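Jalberg推出Brukunum头戴式无线耳机，主打长时间佩戴与可更换部件

音频设备厂商Jalberg今日宣布，旗下新款头戴式无线耳机Brukunum将于5月起陆续上市。新品面向每天需要长时间戴耳机的用户，包括居家办公者、学生以及经常乘坐火车和飞机的旅客。Brukunum提供石墨黑、沙色和深绿三种颜色，首批备货2,000副，先在Jalberg官网和授权零售商Fuentealba的门店发售。

Brukunum是Jalberg在头戴式产品线上的第二代产品。上一代产品上市后，公司客服部门收到的反馈主要集中在两个方面：一是连续佩戴几个小时后头顶和耳廓有压迫感，二是耳垫老化后只能送修，等待时间较长。新品的设计工作从这两点入手。

在佩戴方面，Brukunum的头梁改用双层结构，内层为可拆洗的织物衬垫，外层为弹性钢片。两侧伸缩臂带有刻度，多人共用一副耳机时，可以较快调回各自的位置。开发期间，Jalberg邀请483名用户参加试戴，并根据他们的意见两次调整夹紧力度。戴眼镜的用户提出，镜腿处的耳垫过硬，量产版本因此在耳垫后侧换用了较软的海绵。

在维修方面，耳垫、头梁衬垫和电池均可由用户自行更换。耳垫采用卡扣固定，不需要工具；更换电池需要拧下左侧耳罩内的两颗螺丝，螺丝刀随包装附送。配件将单独出售，Jalberg承诺在产品停产后继续供应5年。

“我们请用户把用旧的耳机寄回来，拆开看了一遍，多数单元还是好的，坏的是耳垫和电池。”Jalberg产品经理Endang Lumbantobing表示，“把这两样东西做成自己能换的，整副耳机就可以继续用下去。这次在结构上花的时间比调音还要长。”

声学部分，Brukunum采用40毫米动圈单元，由Jalberg与声学工作室Susex共同调校。默认音色偏中性，低频量感较上一代有所收敛，人声更靠前。用户可以在配套应用中调整均衡器，设置会保存在耳机内，换一台手机连接时不必重新设定。应用支持中文、英文、西班牙文和印尼文界面。

主动降噪分为高、中、低三档，通过右侧耳罩上的实体按键切换。Jalberg在这一代产品中取消了触控面板，播放、音量和接听全部使用按键。公司表示，冬季戴手套操作以及误触问题是作出这一改动的主要原因。通透模式保留，长按降噪键即可进入。

连接方面，Brukunum可同时连接两台设备，在电脑上开会时如有手机来电，耳机会自动切换。包装内附一条可拆卸音频线，电量耗尽后仍可用有线方式收听，但降噪功能在此状态下不可用。麦克风部分使用四颗拾音单元，其中两颗用于通话降噪。

续航方面，关闭降噪时单次充电可播放超过300分钟的说法曾出现在早期测试资料中，该数据对应的是工程样机在最大音量下的结果，不适用于量产版本。量产版本的续航数据将在开售当天随产品说明书一并公布。

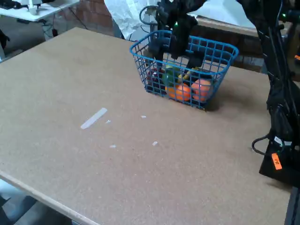
充电接口为USB-C，位于右侧耳罩底部。耳机折叠后可放入随附的软质收纳袋，收纳袋内侧有一个放置音频线和螺丝刀的小口袋。硬壳收纳盒作为选配件销售，上一代产品的收纳盒尺寸不同，不能通用。

Brukunum的外包装全部使用纸质材料，说明书改为单张折页，完整版可在官网下载。购买上一代产品的用户凭序列号在官网登记后，可以优惠价购买新品，旧耳机可一并寄回，由Jalberg安排拆解回收。寄回旧耳机并非享受优惠的前提条件。

Fuentealba各门店自开售首周的星期六起设置试听台，营业时间内均可试听，无须预约。试听台备有三种颜色的样机以及两种尺寸的耳垫，店员可现场演示耳垫和电池的更换步骤。零售价格将在开售前公布，官网与门店售价一致。

关于Jalberg
Jalberg从事耳机、便携音箱及相关配件的设计和销售，产品通过官网及授权零售商发售。

媒体如需样机评测或高清产品图片，请通过Jalberg官网新闻中心页面提交申请，注明媒体名称、联系人及所需颜色。评测样机的借用期为两周，寄送费用由Jalberg承担。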